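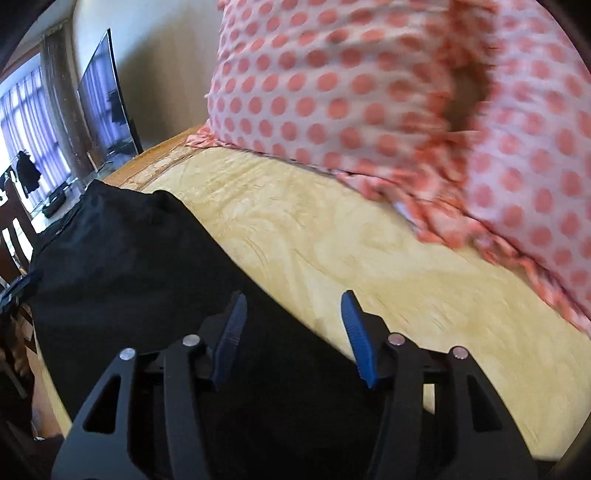 Gripper at the bed, fingers open.

Terkum: pet insurance claim notes, cleaned up

Hi! I put this together after spending way too many evenings reading policy wording for my own two cats (one of them eats hair ties, so you can guess how that goes). It's a table of 357 pet insurance claims, all typed up from forms that owners sent me, with the private stuff taken out.

What's in it

claims.csv has one row per claim. Columns are species, age in years, reason for the visit, vet bill, deductible, amount paid back and days until the money showed up. All amounts are in US dollars.

plans.csv covers the 4 plan types I kept running into. The plan called Macedo is accident only. Keltilik is the one with a yearly limit of $800 on dental work, and I got that wrong in the first upload, so please grab the new file!

Things to watch out for

Dogs make up most of the rows. Rabbits are in there too, but don't go drawing big conclusions from them. If the deductible is blank, the owner left it blank and I didn't guess. A few bills under $400 were never sent to the insurer at all, and those have "not filed" in the paid column.

Please don't use this to pick a plan for your pet. It's a small pile of forms from people who felt like sharing, and prices change all the time.

Using it

Open it in any spreadsheet program. The little script in the Drevidance folder makes the payout charts if you want them.

Last updated 11/10/2025. Found a typo? Open an issue and I'll fix it.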